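Sevatar half crown

The Sevatar half crown is a silver coin of the town of Sevatar, struck at the Goston mint for 14 years. It replaced the older Rennie piece, which was heavier and was often clipped by money changers. Collectors usually divide the coin into two types, after the shape of the crown on the reverse.

Design

The obverse shows a river gate with two towers. The name of the town runs around the rim, starting at the lower left. The reverse has a crown over a sheaf of barley, and the value is written in words below it. On the first type the crown is closed and has a small cross on top. On the second type it is open, and the letters are thinner. The edge is plain on both types.

Production

The silver came mostly from the Sirnell mines, and the blanks were cut by hand until a roller press was bought in the sixth year. Coins made before the press are often not fully round. The mint book records 106 deliveries to the town treasury, but the book does not say how many coins were in each one. Two pages for the month of June are missing – they were possibly removed when the book was bound again.

Hoards and surviving coins

The largest known group is the Rennie hoard, found under the floor of a mill. It had 791 silver coins, and 178 of them were Sevatar half crowns. Most of these were of the first type and had little wear. The rest of the hoard was made up of Rennie pieces and small foreign silver.
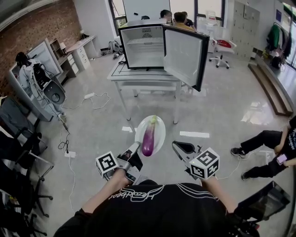
Coins of the second type are harder to find in good condition, as the open crown was cut in low relief and wore down quickly. A few examples have a barley sheaf with one stalk missing. Joelle Fakhoury, in her catalog of Goston silver, lists this as a damaged die. Older authors treated it as a separate type.

Cast copies are known. They are lighter than the real coins and have small round holes in the surface, mainly near the towers.

See also
Goston mint
Rennie piece
Sirnell mines

Page last changed 2024-04-10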